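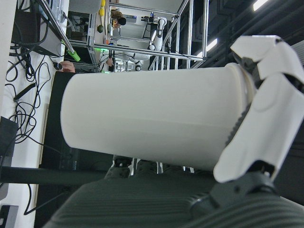 Features / Interviews

Soledad Yazzie on slow games, small teams and the town of Prekodcombe

2025-04-15

Soledad Yazzie is late to our call by two minutes and apologizes as though it had been an hour. She had been down in the kitchen, she explains, trying to get a kettle to make exactly the right noise, and she lost track of the time. The kettle is for Distcombe, the second game from her studio, Vadden, and if you played the first one you'll already have a fair idea how much thought might go into a kettle.

"I recorded ours at home and it sounded like a kettle, and that was the trouble," she says, laughing. "It's meant to be a kettle in a house where two people aren't speaking to each other. It has to take a bit too long. You have to sit there with it."

Distcombe is a mystery, more or less, although Yazzie winces a little whenever I use the word. You play a bus driver named Borbély who runs the only route between the harbor village of Distcombe and the larger town of Prekodcombe, up over the moor and back again, six times a day. People get on and people get off. Some of them talk to you, some of them talk to each other and forget you're there, and over the course of a wet winter you start to work out why a whole row of houses by the harbor has been standing empty. You can't shoot anybody. You can't get off the bus for very long, either, or you'll run behind, and the passengers will let you know it.

I ask where the idea came from, and she takes her time with it.

"My grandmother rode the bus everywhere, she never learned to drive, and when I was little I went with her," she says. "She knew everybody's business. I mean everybody's. We'd get home and she'd tell my grandfather the whole lot over supper, who was sick, who had a new coat and how on earth they'd paid for it. I thought she was a detective! I really did, I told my teacher she was a detective. So I suppose I've been carrying that around for a good long while."

The first version looked nothing like the one I played last week. It had a clock in the corner, a fuel gauge, a little score for smooth braking, and by her account it was a perfectly decent bus game that no one on the team wanted to play twice. The gauge went first, then the score. The clock hung on until January, when one of the programmers turned it off to take a clean screenshot and forgot to put it back.

"We played it like that for days before anybody said a word," Yazzie says. "And everyone was driving better, and listening more, because you had to look at the light to know what time it was. There's a church in Prekodcombe with a clock on the tower and we all just started looking up at that. So the clock in the corner never came back. I felt a bit silly, to tell you the truth, I'd fought for that clock."

The writing is where most of the work has gone. There are 941 separate conversations in the current build, and nobody playing it once is going to hear more than a part of them. Which ones you get depends on the weather, on who you waited for at the stop and who you left standing in the rain, and on whether you had the radio on. I mention that I drove past an old man with a fishing rod early on, thinking I'd pick him up on the next run, and never saw him again.

"Oh no," she says, and she sounds truly sorry. "Oh, he's lovely. He's got a whole story about the lifeboat. Well, you'll have to go back."

Does it bother her, I wonder, to write so much that people will miss? She says it did at first, and that there was a long week when the team talked about adding a log, a sort of notebook that would fill itself in and show you the gaps. They built it and tried it out on friends. The friends, it seems, stopped looking out of the window and started hunting for blank lines.

"And I get it, I'm the same, I'm terrible, if you show me an empty box I want to fill the box," she says. "But it turned all these people into boxes. So now Borbély has a pocket diary and you can write in it yourself if you want to. Real typing, whatever you like. One of our testers used it for her shopping list, and I was delighted."

Vadden is still a small outfit, and she would like it to stay that way, though she's careful to say that small isn't the same as easy. The money from the first game kept the lights on for a while and then it didn't, and there was a stretch she'd sooner not go through again, when she was answering emails from publishers in the morning and writing bus chatter at night. Several of those publishers liked the game very much and wanted it to have a chase in it.

"One of them was really kind about it. He said, what if there's only one chase? And I did go away and think about it, I want to be fair to him. I even wrote a bit of it. But it's a country bus. It tops out at forty going downhill. Who's it going to catch?"

They did find a partner in the end, one that asked for no chase, and the team now has enough to finish the game properly and pay for voices. Not every line will be acted, and she is still going back and forth over which ones should be. Borbély, at least, will stay silent. The actors have been recording in pairs, in the same room, which makes the scheduling a headache and is worth every bit of it, she says, for the way they breathe and bump into each other's sentences.

We talk for a good while about the driving itself, which I had expected to be the dull part and ended up looking forward to each evening. The bus is heavy and a little sulky in second gear. The road over the moor has one bad bend, and after a dozen runs I was slowing for it without thinking, in the dark, with half an ear on two sisters arguing about a piano. Yazzie lights up when I tell her this. She made the route herself, she says, and rebuilt it more times than she'd care to admit, moving that bend a few yards one way and then the other until the sisters had room to finish.

As for when the rest of us can ride along, she won't give me a date. She gave one for the last game and had to take it back, and she got a very nice letter from a player who had booked the week off work. "I still think about him," she says. "I hope he went somewhere nice."

Before we hang up I ask about the kettle, and whether she has it now. She thinks she might. She holds the phone up to her speakers and plays it for me, and we both wait, and it does take a bit too long.

Search articles, reviews, guides... Search

Contact us | Privacy | All text copyright its authors, 2025 | Back to top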